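Chapter 4
Learning to Pray When the Words Won't Come

Most of us learned to pray by listening. Somebody sat on the edge of the bed, or stood at the head of the table while the potatoes cooled, and we picked up the tune of it long before we understood the words. It is a lovely way to learn. It does leave many of us, though, with the idea that prayer is a kind of speech, and that a person with nothing to say to God had better wait until something comes.

In this chapter we will spend our time with those dry seasons. If you are in one now, please don't rush through the reading (and don't skip ahead to the exercises, tempting as that is!). The psalms will be our main companions, especially Psalm 13, Psalm 42 and Psalm 88, and you may want to keep a Bible open beside you, with a pencil handy for the margins.

Notice first how the psalmists begin. "How long, O Lord?" is hardly a polite opening, and yet there it stands in Scripture, sung by whole congregations for century upon century. Psalm 88 goes further still and ends in darkness, with no turn toward praise in its last verse. I remember reading it aloud to an evening class in Cernbridge one rainy May, and when I finished we all sat there for quite a while, listening to the radiators. A woman near the back finally said she had never known she was allowed to pray like that.

Allowed is a good word to hold on to — we will come back to it in section 4.3, when we look at Hannah praying in the temple with her lips moving and no voice to be heard.

Paul writes in Romans 8 that the Spirit helps us in our weakness, for we do not know what we ought to pray for. He counts himself in that "we," and I find that a great comfort on mornings when I sit down at my desk meaning to pray and get no further than a sigh.

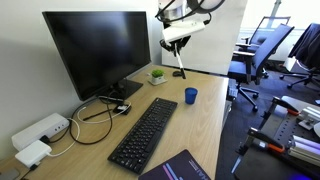
Figure 4.1 A desk with a monitor and a small potted plant.

Before you go on to section 4.1, read Psalm 13 twice, once silently and once out loud. Mark the verse where the mood changes. Then write down, in a sentence or two, a prayer you stopped praying and when you stopped. You won't be asked to share it with your group, but keep the page, as we will use it again at the end of the chapter.

4.1 The Prayers We Inherit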